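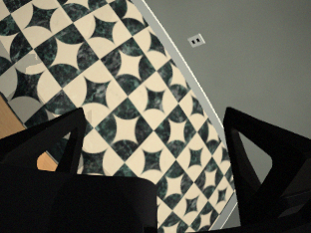
Patterned tile floor in dark green and cream.

Home | Clubs | Fixtures | Supporters | Contact

How to Register a Supporters' Group with the Folanley Football League

Supporters' groups attached to a member club may apply for recognition by the league. Recognised groups receive a block ticket allocation for away matches and may send one delegate to the annual supporters' meeting in March.

Before you apply

Your group must have at least 29 paid members and a written set of rules. The rules should state how officers are elected, how membership fees are held and how a member may be removed. Groups that follow more than one club, such as those shared between Torko and Marciniak, must nominate a single club for registration.

Completing the form

1. Obtain Form 13 from your club office.
2. Enter the full name of the group and its colours. Names already in use by another group will be declined.
3. List two contact persons. Both must be 18 or older.
4. Ask the club secretary to sign the endorsement on the second page.
5. Attach your rules and a current membership list.

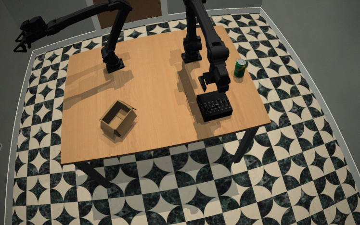

Wooden table on the tiled floor.

Lodging the application

Send the form to Mirjana Stojanović, Supporter Registrar, at the league office in Bremirthorpe. Applications may be lodged by post or in person – emailed copies are not accepted, as original signatures are required. A receipt number will be issued and should be quoted in all correspondence.

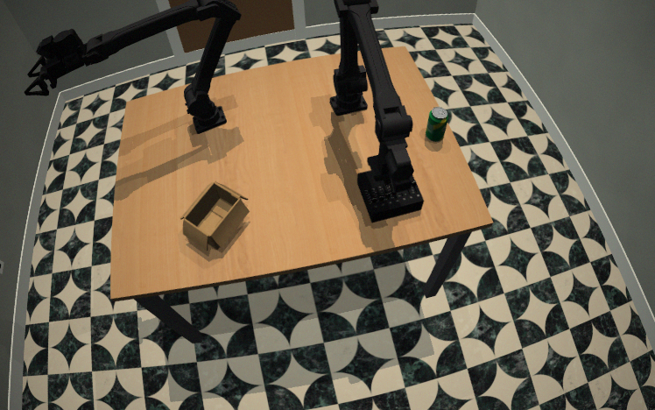
Incomplete applications are returned to the first contact person, who may lodge them again during the same season. If the endorsement has been refused by the club, the group may ask for a review by writing to Zuzana Danko, Club Liaison Officer.

After approval

Away tickets are ordered through the club and not through the league. Banners and drums require separate permission from the home ground for each match. Registration lasts for one season and must be renewed before the first fixture is played.

Shares: 726 | Comments: 13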